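Two-finger gripper or the wide one for kitchen tasks in sim?

Posted by Catinca Rusu, 2019-08-15

Hi all, hoping somebody has been down this road before me. I'm trying out two grippers on the same arm in a simulated kitchen, the stock one with short fingers and the Rundar wide one, and I can't decide which to stick with for the rest of my project. I gave each of them 20 tries at the fridge and 20 at the worktop. The short fingers are lovely for getting in between the shelves once a door is partly open, but I keep worrying about the wrist and the freezer drawer handle, as there's not much room between them. The controller is Vasteo with the default settings (I did try the Priven planner in February and gave up – too many crashes on my old laptop).

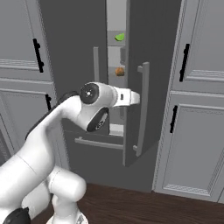

Rodica Onu: Catinca, did you keep the same wrist angle for both grippers? If not you're comparing two things at once. I'd fix the angle first, then run the lot again.

Catinca Rusu: Ah. No, I let the planner choose. Will redo it!

Rodica Onu
Right, a longer reply now I've had my tea. For fridges I'd stay with the short fingers every time. The wide one on my setup caught the door edge in 5 runs out of 18, and that was with the door open further than I'd like. On a worktop it's a different story. Shallow bowls are a pain with short fingers, so you have to come down at the rim from one side, and if there's a pot of spoons standing behind it you want a slow approach – I cap mine at 40 per cent speed and it's much calmer. Try moving the start pose a bit to the right of the bowl and angling the gripper down before you go anywhere near it.
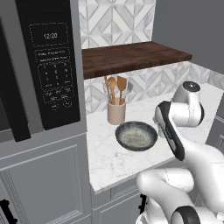
Gripper angled down, just to the right of the bowl

Also turn the finger friction down before you believe any grasp results. The Vasteo default is very generous and everything sticks like glue.

Bogdan
just use the wide one, works fine for me. never tried a fridge though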